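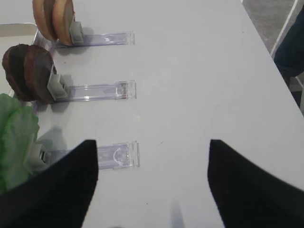 Search the Clemska newsletter Search

Home Workshops Interviews Calendar Contact

A burger arm at Plodberg

2 September 2026

The robot arm at the Plodberg shared workshop is called Hukis, and its builder prefers that I write more of the arm than of him. He works days in an office and comes to the workshop in the evening. We spoke for two hours at his white table, and for a part of this time he was tightening a screw while he answered.

The task he has chosen is to put together a burger. I asked why a burger, when most people begin with blocks.

"With blocks I was bored after one week," he said. "A block is the same from every side. A bun has a round side and a flat side, and lettuce has no side at all. I wanted something where the hand must be a little careful."

The ingredients do not lie flat on the table. They stand on edge, held by gray clips at the ends of clear plastic holders, with the bun halves on one, the patties on the next and the lettuce on the last. In May he was still laying everything flat, and the fingers had to go under each piece. "It was like picking up a coin with gloves," he said. Standing pieces can be taken from both sides, but the clip must be avoided, and the approach from above has to be quite exact.

The clear holders have brought their own problem. The camera sits at the wrist, close to the fingers, and it sees the edges of the plastic mostly as thin bright lines. "When I move the lamp, the lines move also. The program believed that the holder had gone for a walk." He now fixes the lamp before each session and has marked its place with tape. I asked if he would not prefer holders of a solid color. He has thought of it, but he likes to see the table through them, and he is stubborn, as he told me himself.

The fingers are black, finely ribbed and narrow toward the tip. They are the third pair he has tried. The first pair was too smooth, and the second was too wide to fit between a patty and its clip. The motor that closes them cost him 69 dollars and is the most expensive thing he has replaced so far.

The program is his own and is called Fjeld. He guides the arm by hand through the movement, Fjeld records it, and later he lets the arm try alone. So far he has made 196 recordings, and he keeps 16 of them in a separate folder as "the good ones." I wanted to know what is wrong with the others.

"Mostly me," he said. "I hesitate, I go back, I scratch my nose. The arm learns the hesitation very well."

Lettuce is still the hardest. The leaf has a wavy edge, and the fingers often close on less of it than he wants. He is thinking about a slower closing speed — or a softer finger, which would mean a fourth pair. The patties are easier, although one overlaps the other and he must teach the arm to take the front one first.

He does not plan to sell anything. Other members have asked whether Hukis could add ketchup, and his answer is no, at least until the lettuce is solved.

For people who would like to start something similar, he advises to finish the table before the robot. "I built the arm first and put it on a table that was moving," he said. "I lost a month on this."

Recent interviews
A loom with stepper motors
Repairing the Plodberg laser cutter
Two sisters and a greenhouse controller
What we learned from the May open evening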